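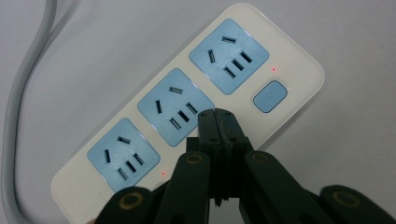
Estates and Workplace Services, Utby site

Staff at Utby are asked to switch off desk power strips at the end of the working day from April. The change follows a review of electricity use in the Kuhlmann building, where many strips were found to be left on overnight with no equipment in use. Strips with an indicator light should be checked before leaving. Equipment that must stay on, including fridges and network points, is exempt and will carry a label by 6 p.m. on the first day.

The department has set aside 3,275 euros for replacement strips and small plug-in meters. Meters may be borrowed from the Arness store for up to 2 weeks. Requests should be made through the Naltero help desk.

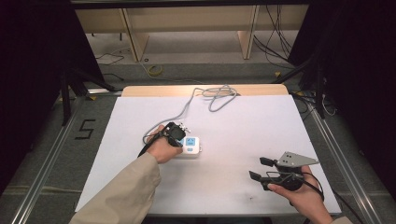 Imke Fuchs welcomed the loan arrangement but asked that shared desks be given one named person to do the switching off, as "otherwise each of us will assume the other has done it".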